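3.2 Student sessions at Grolbridge

The Lasorari project ran as a second-year module, with students using hand-held grippers to rehearse shelf tasks before any were passed to the Kubo arm. Work took place in one shared room, at a white metal shelving unit holding boxes with black panels. 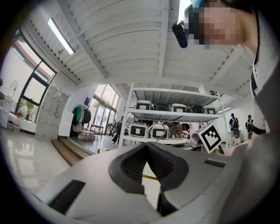 Why were hand-held grippers chosen for the module? They let students practise a grasp at their own pace, without first learning to program an arm.

Teams recorded 751 attempts during the term, of which 171 were set aside at review. Each team kept a written log – the module handbook required it – and marked its own attempts before handing them in.
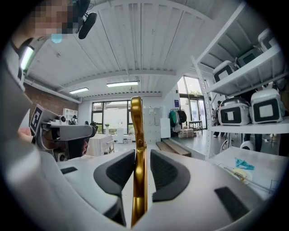
Odico Papers in Teaching, Vol. 2, p. 61

Marking was then repeated by a second team, working from the logs alone. Where the two marks differed, the attempt was discussed in class and the wording of the task sheet was revised.

Figure 4. Gripper work beside the slanted shelves. 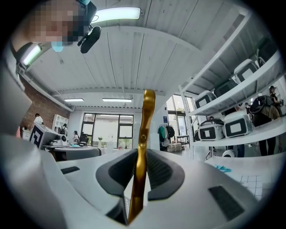 The revised sheets were brought into use in December. Later teams asked fewer questions about where a grasp should begin, although disagreement over what counted as a complete placement remained.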